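Who keeps a family's character going? People credit blood, or fate. I think it is mostly habit, handed down by whoever does the dull work.

Dima Yammine ran her household for years without once calling it leadership. Her niece, Joelle Zoubi, picked up the same patience and the same temper – and she had to choose which to keep. That choice is open to all of us, and most of us put it off.
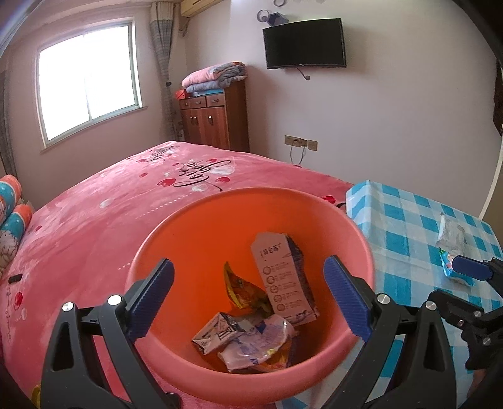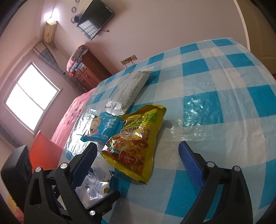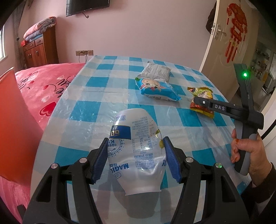

What we can leave behind

Start with one habit you were given and didn't ask for. Name it to someone younger, then let them watch you change it.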